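The Counter Diet

I gave up most of my kitchen in June, and I would like to tell you about it while I'm still feeling smug.

My counter used to hold 19 things. I know because I wrote them all down on the back of an envelope one night at ten o'clock, when I couldn't find a flat spot to butter toast. There was a bread machine (used twice), a jar of corks, three separate things for juicing a lemon, and a fondue set I'd been meaning to return to my sister for most of a decade. So I cleared the lot into boxes and started over with a bare surface and one rule: it had to earn its spot by being used that week.

The toaster oven went back first. I'm a toaster oven person, always have been, and I'd take one over a microwave any day of my life. Cream is the color to get, if you ask me, because white goes gray next to everything and black shows every crumb. Second came the bell. Yes, a bell, the little round kind you slap at a hotel desk. My family ignores shouting, but they'll come running for a ding!
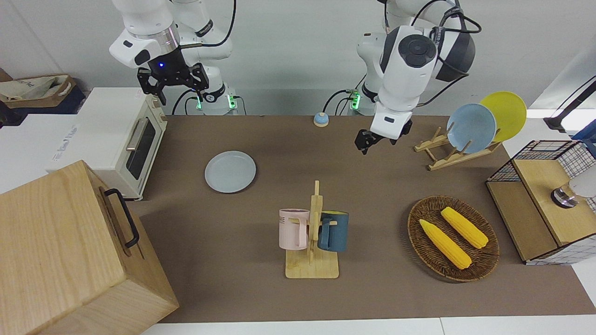 Halliday wrote in after my last column to say a bell on the counter is clutter by any definition, and that anyone who needs one should try cooking something people can smell from upstairs. Fair enough, Halliday. The bell stays.

After that came the plates, and this is where I got picky. I'd been stacking mine in a cabinet, eight deep, and always wanting the one at the bottom. Now I keep a few out in a wooden rack, standing up, and the rest live in the dining room. I bought the rack at Plastosley, the big homeware barn out past the Nanstead exit, where I had gone for light bulbs. It's pale wood, very plain, and a blue plate next to a yellow one looks so cheerful in it that I've stopped wanting art for that wall.

Do get a rack with real upright pegs. My old wire one let everything slump sideways, and I lost a good dinner plate to it.

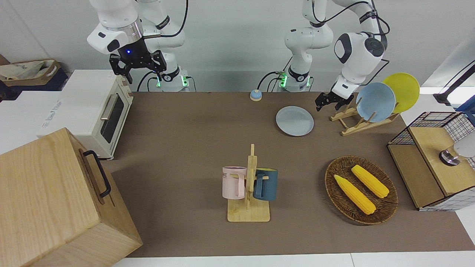 Mugs were harder. I owned 27 of them if you count the chipped ones – sorry, I do count the chipped ones – and I was fond of every last one. A mug tree settles the argument for you. You get a few pegs and that's your lot, so you find out very quickly which mugs you like and which ones you just feel guilty about. Pink and teal turned out to be my winners. The rest went to the church sale, where I'm told they sold for pocket change, and I didn't go and look in case I bought them back.

Erico makes a taller tree in metal, and I did try it. It rattled. Every time somebody shut the fridge it sounded like a tiny train going by, so back it went, and I've been loyal to wood ever since.

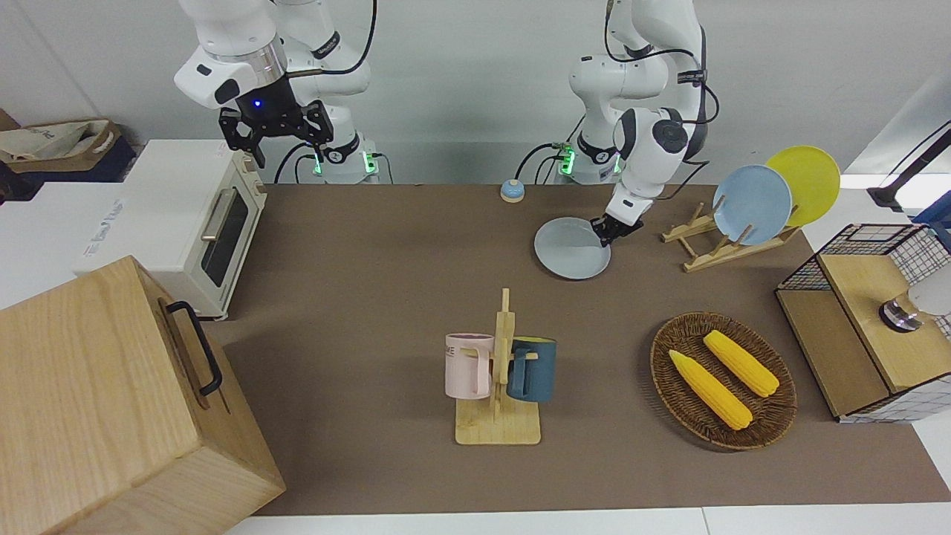

The Counter Diet | 4 min read

Now for baskets, a subject on which I could go on all day. A low, dark woven one is the best thing I know for whatever vegetable is in season, and in summer that means corn. Put it where you can see it and you'll cook it. Put it in the crisper drawer and you'll meet it again in October. I don't line mine, I just shake it out over the sink.

I spent roughly 136 dollars on the whole business, and most of that was the rack and the tree. You could do it for a lot less at yard sales, and I probably should have. The cork jar is still in a box in the hall, along with the lemon gadgets.

One more thing about plates, while I've got you. Leave one lying flat on the counter, ready to go.

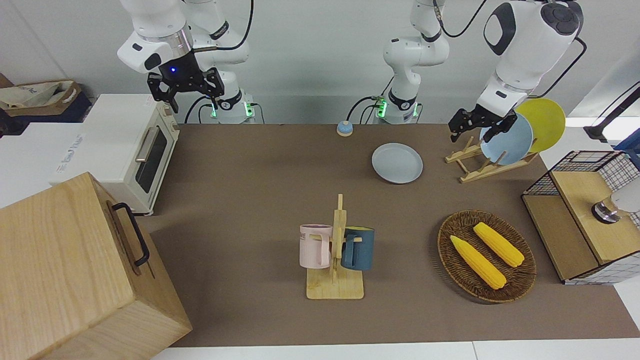
It catches the toast, it holds the spoon, it keeps the butter knife off everything else, and at the end of the day you wash one plate instead of wiping down the whole counter. My mother did this with a saucer and I thought it was fussy. I've come around. I've also come around to her opinion on fondue sets, and my sister can pick hers up any time she likes.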